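Desk and sound gear, September

7.40 am. Cool, overcast, no wind. Started on the headphones before breakfast.
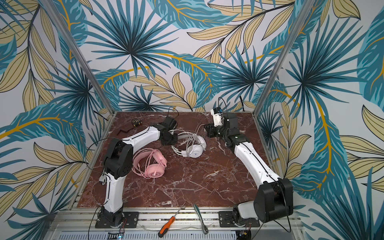
Headphones

Two pairs, both over-ear, one of them white. I have been putting off deciding which stays out for daily use and which goes in the drawer. Tested both with the same 4 tracks at the same volume setting, then again with the kettle on. The white pair leaks less sound. The other has better low end but clamps harder above the jaw, and I noticed it by the third track. White pair stays out. The other goes to the drawer with its lead coiled in a separate bag.

Ear pads wiped with a barely damp cloth, then a dry one. No alcohol on the pads. I used it on an old set and the surface cracked within a season.

Surface

The dark red marble shows every fingerprint and hides crumbs in the veining, so it gets wiped twice, once across and once along. Used the Arnlow stone cleaner, diluted as per the bottle. It streaks less than the Mastau, which I will finish up on the bathroom tiles.

Wall covering

Still undecided about the palm print. The teal is darker than the sample suggested and the khaki leaves look grey before nine in the morning. The white background does lift the light at the back. Pattern match at the corners is acceptable. I had considered the plain linen colour from Benítez and may yet order a sample in case this one becomes tiresome over winter.

Storage

Measured the drawer. Internal depth is enough for one pair lying flat, provided the adapters move out. Adapters are now in a tin on the shelf, labelled. Two of them fit nothing I own and went in the e-waste bag.

Costs

Replacement pads from Emau are cheaper by the pair than by the single, which makes no sense, but I ordered a pair. Running total for the room since autumn is $1,918, wall covering and lamp included.

To do: felt for the drawer base, shorter extension lead, return the spare roll.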